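Pears, year six

December 13, 2021

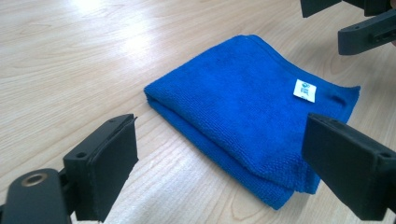
Blue microfiber towel, folded, on the table.

The last of the pears went out of the cold room this week, so I can finally write up the season. We picked 22 bins off the lower block and a good deal less off the hill, where the June drop took more than it should have. I had expected the hill to catch up with the lower block by now. It has the better soil on paper, but it dries out fast and the young trees feel it.

For anyone new to this blog, we grow pears outside Zernstead on land that used to be hay. My wife's uncle, Horacio Figueroa, planted the first 56 trees along the road as a windbreak more than anything. They are still the best bearing trees on the place. We added 500 on the lower block when we took over and have been filling in the hill since then, a few rows each winter.

Most of what I want to remember from this year has to do with picking dates. Pears don't ripen well on the tree. You pick them hard, chill them, and bring them out to soften, and if you are a week late the middle goes brown and grainy while the outside still looks fine. I was late on two rows of Bosc. I knew it when I cut a few open, and I sold those rows for juice to Pumphrey at juice prices. Next year I will start testing earlier and write the numbers down in the same notebook each time, not on the backs of feed receipts.

The Bartletts were good. Size was a little small but the skins were clean, and we had almost no scab. Kobe Lambrechts came over from Otuma in the spring and showed me how he opens up the center of his trees, and I think the extra air did more than the spraying. He takes out a lot more wood than I would have dared. I did one row his way and the next row my way, and his row had dried off by midmorning when mine was still dripping.

Fire blight showed up in three trees at the north end. I cut well below the damage and dipped the loppers between cuts, then burned what came off. One tree had it in the trunk and had to come out. The other two look all right, but I won't know until they bloom.

We also tried paper liners in the bins. They cut down on stem punctures, mostly on the Anjou, and they cost less than I thought. The trouble is that they hold field heat if the bins sit, so the fruit has to go straight into the cold room. We lost part of an afternoon to a flat tire on the trailer and I could see the difference in those bins later on.

The irrigation on the hill is the big job for winter. I have a quote from Trulico for a new main line and a second pump, and it is more than I wanted to spend. I may run the line this year and leave the pump - the rows nearest the road can manage on the old one.

Pruning starts after the holidays, lower block first. I have 1000 tree guards stacked in the barn that need to go on before the rabbits get hungry, and the ladder with the bent leg has to be fixed or thrown out. If anyone nearby wants Bosc scion wood, send me a note before the end of winter and I will set some aside.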